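Dorkholm Lister - Set-up Guide for Small Sellers
Part 4. Getting your old listings in and your shipping rules right

If you've followed Parts 1 to 3 you now have Dorkholm installed, your seller account linked to Flamham, and a blank stock list looking back at you. Good! This part fills it up. Set aside an evening, or a long morning if you're a morning person (I'm not, I did most of my own import at 11 at night and it shows in a few of the titles).

I'm going to assume you sell the way I do, a bit of everything, mostly one-offs out of house clearances and box lots. If you sell forty copies of the same new thing, the steps still work but you'll want the quantity settings in Part 6 as well.

4.1 Before you import

You'll need your Flamham login, a spreadsheet program (any of them, even the free ones), and your own list of what's where, if you keep one. A notebook is fine. Mine was a notebook for years.

1. Log in to Flamham and end any auction that has no bids and that you don't care about. Old dead listings come across with everything else and you'll only be deleting them later.

2. Open Seller Tools, then Downloads, and ask for the full active listings file. Pick "comma separated" and leave the other boxes alone.

3. Wait for the email. Mine took twenty minutes one time and most of an afternoon another time, so don't sit there hitting refresh.

4. Save the file somewhere you can find it and make a second copy with "original" in the name. Don't open the original. Ever. It's your way back if something goes wrong.

Caution: if you open the file in a spreadsheet and save it, long item numbers can get turned into those short scientific-looking ones with an E in the middle. Once that's saved the real number is gone. Format the item number column as text first, then save.

4.2 Cleaning up the file

Everybody wants to skip this bit. I skipped it. I then spent a week fixing 357 titles one at a time in a box the width of my thumb, so please learn from me and do it in the spreadsheet where it's easy.

1. Sort by category. Anything sitting in "Other" or "Everything Else" needs a proper home. Dorkholm uses the category to choose the shipping rule, and "Other" gets the heaviest one.

2. Look down the Title column for leftover marks from copying and pasting. Question marks in black diamonds, double spaces, that kind of thing. Find and replace does the lot.

3. Check the Condition column. Dorkholm knows five conditions: New, Like New, Good, Fair, and Parts. If you've typed "V good for age" or "nice" it will come in as blank, and Flamham won't relist a blank.

4. Fill in the Location column. More on this just below.

5. Save as comma separated again, under a new name.

Note: the Description column can be left as it is. Line breaks survive, bold text doesn't.

About locations. You can call your shelves and boxes anything you like up to twelve characters. I use a letter for the room, a number for the shelf, and a letter for the box, so B3D is back room, third shelf, box D. Prys Owen, who wrote the import routine and has forgotten more about stock lists than I'll ever know, uses plain running numbers and swears by them. Either way will work. Just don't name boxes by what's in them. "JEWELRY" is lovely until you have four of them. 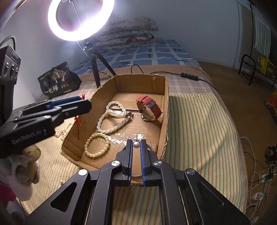 Pearl stud earring over an open box of jewelry.

For small things I go one level deeper and give each bag or card its own number inside the box, so a location might read B3D-14. Dorkholm treats everything after the dash as a sub-location and will sort by it. You turn that on in Settings, Stock, "Allow sub-locations", and you need to do it before the import. If you forget, the dash and whatever follows it get chopped off without any warning. (Yes, I complained. It's on the list for the next version.)

4.3 Running the import

1. Close Flamham in your browser. The two can trip over each other if both are logged in and changing things.

2. In Dorkholm, go to File, Import, From Marketplace File.

3. Choose your cleaned-up copy. You'll see the first ten rows in a preview. Read them! If the prices are sitting under Weight, the columns have shifted, usually thanks to a stray comma in a title.

4. Match any columns Dorkholm hasn't recognized. It shows these in orange. You can set them to Ignore, and I ignore most of them.

5. Tick "Test run only" and press Start.

6. Read the report. Errors are rows that won't come in at all. Warnings are rows that will come in but with something missing.

7. Fix the errors in the spreadsheet, save, and go back to step 3.

8. When the test run gives you no errors, untick the box and press Start again.

Note: the free version takes 400 rows in one import. If you have more, split the file and run the pieces one after another. Keep the heading row at the top of each piece or the second file will come in as gibberish. My own list was 1,151 rows the last time I moved it to a new computer, so that was three files, and the whole business was done before my tea went cold.

Caution: don't let the computer go to sleep while an import is running. Nothing gets lost, but you'll have a half-finished batch and you'll need to remove it (Stock, Batches, Undo Last Batch) before trying again. If you don't remove it you get doubles, and doubles that are live on Flamham can both sell. I've had to write that apologetic message to a buyer and I don't recommend it.

4.4 Shipping rules

Right, shipping. A rule in Dorkholm is a category, a weight band, and a price. You can have as many as you want, but start with a handful and add more when something annoys you.

1. Go to Settings, Shipping, and delete the sample rules. They're wildly out of date.

2. Press Add Rule and give it a name you'll recognize in a drop-down menu. Mine are things like "Small padded" and "Book box".

3. Choose which categories it covers. You can pick several by holding Control.

4. Enter the top weight for the rule. The bottom weight fills in from the rule before it.

5. Enter your price. Put in what the carrier charges you plus your packing. I add a flat amount for tape and card and don't try to be clever.

6. Set the handling time. Be generous. I put 2 days even though I mostly ship the next morning, and it has saved my rating more than once in December.

7. Save, then add the next rule.

When you've got them all in, press Check Rules at the bottom of the page. It looks for gaps, so if one rule stops at eight ounces and the next begins at ten it'll tell you, and it also picks up categories you've left out completely.

Weigh things packed. I know it's obvious. But the number of people who weigh a book on its own and then can't understand why every parcel costs them extra... The box counts, the paper counts, and a good wrap of bubble counts more than you'd think on a light item.
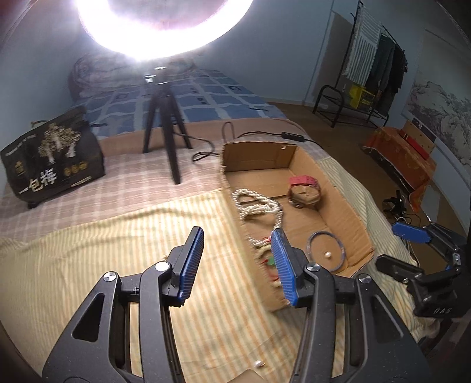
Combined shipping is a separate switch, further down the same page, and it's off when you first install. I'd turn it on. My buyers are collectors, and collectors buy in threes and fours if you make it worth their while - I charge full price on the heaviest item and a small amount on each one after that. You set both numbers in the Combined box. There's a maximum item count too, which I leave blank.

Note: combined shipping only works on orders paid together. If somebody buys one thing at breakfast and another at supper and pays separately, you'll have to refund the difference by hand, from the order screen on Flamham.

4.5 Setting up the label printer

You can print labels on ordinary paper and tape them down, and plenty of people do. If you have a Waltgate label printer, Dorkholm will talk to it directly. The steps are for the desktop model. The little portable one isn't supported yet.

1. Plug the printer in and turn it on before you start Dorkholm.

2. Load the roll with the labels facing up and feed one through using the button on top.

3. In Dorkholm, go to Settings, Printing, and choose Waltgate from the list. If it isn't there, press Rescan and count to ten.

4. Choose your label size. Measure the label with a ruler if the box has gone missing.

5. Press Print Test. You should get a border all the way around with an address in the middle.

6. If the border is missing on one side, change the Left Offset by one and print again. Keep going in ones. Mine ended up at three.

Caution: the address on the test label is made up. Please don't stick it on anything. It has happened.

You can use the same printer for location labels. Stock, Print Locations gives you a strip of them, biggest letters that will fit, and I've got them on every shelf in the back room now.

4.6 Your first relist

Pick one item. One! Something cheap that you wouldn't mind making a mess of.

1. Find it in the stock list and open it.

2. Check the title, condition, location, weight and shipping rule. The rule shows in gray if Dorkholm chose it and in black if you did.

3. Add your photos if they didn't come across. The first one is what buyers see in search.

4. Press Preview and read it as though you were the buyer.

5. Press Send to Flamham.

6. Log in to Flamham and make sure it's there, with the right price and the right shipping.

If it all looks right, do five more, then select the rest of the batch and send them together. A big batch goes up slowly, about a minute for every ten listings on my connection, and you can carry on working in other windows while it does.

If the listing comes back with a red flag, click on the flag for the reason. Most of mine have been a missing condition or a title that ran too long. A flag that says "Policy" comes from Flamham itself and there's nothing Dorkholm can do with it, so take that one up with their help desk and have the item number ready.

4.7 Backing up

Do this now, while you're pleased with yourself.

1. Go to File, Back Up.

2. Choose a memory stick or an outside drive, anything other than the computer you're sitting at.

3. Tick "Include photos". The file will be a lot bigger. Tick it anyway.

4. Press Start and leave it until it says Finished.

Dorkholm can remind you once a week if you turn on the reminder under Settings, General. To restore, it's File, Restore, and pick the newest file by date. Restoring replaces everything in your current stock list, including anything you've added since the backup was made, so take a fresh backup of the current list first if there's anything in it you want to keep.

Part 5 covers orders, refunds and the end-of-month report. Questions about anything in Part 4 can go to me, Rhydian Vaughan, through the Help menu, and please attach your import report if the trouble is with an import.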